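Street miles, slowly

17/02/2018

So I promised I'd write up what Declan and I have been doing with our evenings and lunch breaks, and then I didn't, and then my sister asked if I'd given up on the robot. I have not given up on the robot! The robot (Timby, if you're new) is a small wheeled thing that sits very close to the ground, and what I want it to do is go down an ordinary residential street without a map and without me fussing over it. To get there it has to learn from examples, and so most of the project for the last while has been getting examples. Lots of driving, lots of recording, lots of me walking along with the controller in my hand saying "left a bit" to nobody in particular.

The way it works is pretty simple. I steer, Timby records what it sees and what I told the wheels to do, and later on the learner tries to match one to the other. If I drive well, it learns to drive well. If I drift into the gutter while checking my phone, well, it learns that too. We file a run as one trip down a lane or part of a lane, and a run gets chopped into short clips afterward.

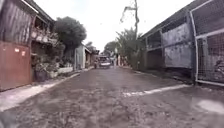
My first mistake was driving too neatly. I was so proud of those early runs, dead straight, nice even speed, and the model I trained on them was hopeless the second it pointed a little bit sideways. Of course it was. It had never seen what sideways looks like, so it had no idea how to get back. Declan spotted this in about a minute after I'd spent days blaming the learning rate. Now I do what he calls wobble runs: steer off on purpose, stop, then record only the part where I bring it back to a sensible line. You do not want the steering-off part in there, trust me. I left it in once and ended up with a robot that was very keen on curbs.

The second mistake was picking the same kind of road over and over. Smooth, wide, boring. It's so tempting because nothing goes wrong and the clips pile up fast, and then you look at your pile and it's the same clip over and over with different houses. So these days I go looking for the lanes with patched concrete and gravel and walls right up against the road, and things parked along the side. Slower going, and I have to stop more, but one run like that is worth a whole afternoon of the easy stuff.
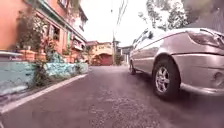 As of last night we have 1,581 clips that I'd call usable. That's after throwing things out, and I throw out a lot. Anything where I stopped the robot by accident goes. Anything where the steering log and the video don't line up goes too, and that one hurts, because you can't tell while you're out there. We lost 11 runs in one go that way before I noticed the clock on the logger was wandering. I now start every run with a quick full left, full right, so there's something obvious to line up against later. Cheap trick, works great, wish I'd done it from the start.

Sorting is the dull part. I sit with a coffee and go through them in batches of 60, which is as many as I can do before my eyes glaze over, and give each one a tag for the surface and a tag for what I was doing (straight, recovering, going around something, stopping). I tried being fancier with the tags and had a list so long I couldn't remember what half of them meant a week later. Keep it short! Declan does a second pass on the ones I marked as doubtful and we argue about them over messages. Currently we're stuck on whether slowing down for a rough bit counts as "stopping" if I never come to a full stop. I say no. He has sent me several paragraphs.

The other thing I've gotten strict about is holding out whole streets for testing. I used to shuffle all the clips together and pull out a random handful, and the scores looked fantastic, and then Timby went somewhere new and drove like it had never seen a road. It had just been tested on the street it trained on, a few seconds further along. Now if a street is in the test set, none of it goes in training, not even the good bits, and the scores are a lot uglier and a lot more useful.

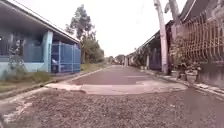
Gravel, then the pale concrete band, then the paved stretch.

Changes of surface are what I want more of next. The picture changes a lot from one patch to another when you're that low down, and my guess is the model is leaning too hard on the color of the ground and not enough on where the curbs go. I'd like a good stack of those clips before I retrain, and I'd like to be running the new model by May, which Declan thinks is cute.

If any of you have done this sort of thing with a small robot, tell me how you handle speed. I've been recording at one steady pace and I'm starting to think I'll regret it. Comments are open, and yes, I did fix the form that was eating them.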